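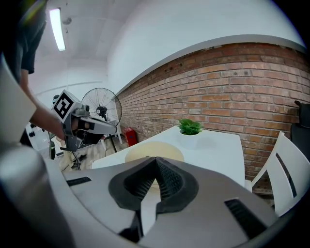 Stoica folding table, eight months on

Posted October 22, 2018

I bought the Stoica for $115 at the Fisimstead store in Wumbridge. My old card table had a leg that no longer locked, and I needed something I could leave up for a week at a time and then put away. I looked at two others in the store. One was lighter but swayed when I leaned on it, and the other cost twice as much.

Setting it up

It comes assembled apart from the feet, which screw in by hand. The legs swing out from underneath and lock with a sliding collar. The collars were stiff for the first month and I pinched a finger twice. They have loosened since, and they still hold. Opening the table takes me less than a minute if I lay it on its side first. The instruction sheet has you do it upside down on the floor, and then you have to turn the whole thing over. It weighs 32 pounds, so I stopped doing that.

Stability

Better than I expected at this price. I can write on it without the far end moving. With a sewing machine running it shakes a little, and pins will walk toward the edge if you leave them out. Two of the feet adjust for uneven floors and two don't. My kitchen floor slopes toward the back door, so I have to put the adjustable feet on that side or it rocks. I marked that end with tape.

The top

Easy to wipe. Coffee and washable marker came off with a damp cloth. Ballpoint did not, and I have one line of it near a corner that I expect to keep. I use a mat under hot dishes and have not tested what happens without one. The center seam is the weak point. It sits flat when the table is new, but mine now has a slight ridge, enough that you feel it under a single sheet of paper. Crumbs get into it too. I run a butter knife along it with the table half folded and they fall out.

Seating

The box says six. Four adults is comfortable. We had six for dinner in June and the two at the ends had a leg brace against their knees the whole time — fine for one evening, but I would not plan on it.

Storage

Folded, it stands on its edge behind a door. There is a carry handle on the long side, placed a little off center, so the table tips forward as you walk. The latch that keeps it closed is plastic, and it is the part I would expect to break first. Urgate sells a replacement latch that fits, according to the store. I haven't needed it.

Load

The sticker underneath gives a limit of 600 pounds, evenly spread. I have had boxes of books on it for several days with no sag that I could see. I wouldn't stand on it.

Would I buy it again

Yes, at that price. The store also had an older version for $20 less, with legs that lock by a spring pin. If you only put a table up for holidays, I would get that one and save the money. For regular use I prefer the collars.

Four stars. I took one off for the seam and the handle.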